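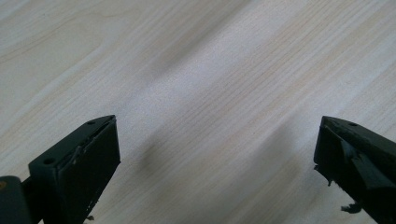
Pale surface, fine close grain running on the diagonal.

Print this page | E-mail this page

Finishing a pale wooden top

kisdale_bench wrote:
Light cream to beige, tight grain. I want to keep the colour. Plan is two coats of hardwax oil, 12 hours between them. Any objections?

grit42 wrote:
Oil will yellow it. Use a water-based matt varnish and sand with the grain, 240 grit.

Koutsoukos wrote:
Disagree. Varnish on a work surface chips and you end up stripping the lot. Oil can be patched. I did mine in May 2020 and it has darkened very slightly - nothing I would call yellow.

grit42 wrote:
Slightly is still darker. He asked to keep the colour.

kisdale_bench wrote:
Would a white-tinted oil do it? Pranex sell one in small tins.

Koutsoukos wrote:
Yes, but thin coats. The pigment sits in the grain and shows every lap mark. Test the underside first.

grit42 wrote:
Agreed on the test. Still varnish for me.

Print this page | E-mail this page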